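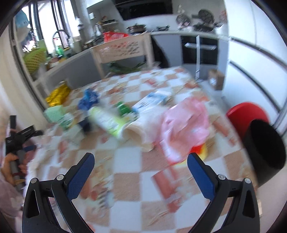 Research > Methods > Section 3

4 min read

3. Sampling of household textiles

Figure 3. Checkered tablecloth in orange and white, with small patterns printed in the squares.

Colorfastness was tested on 136 printed cotton cloths from homes in Watden. Each was washed at low heat and dried flat – line drying stretched the weave in the pilot. Fading was scored after 12 cycles.

Comments

Zlata Lysenko: Which detergent?

Vernon McKinnon: Were unprinted cloths scored too?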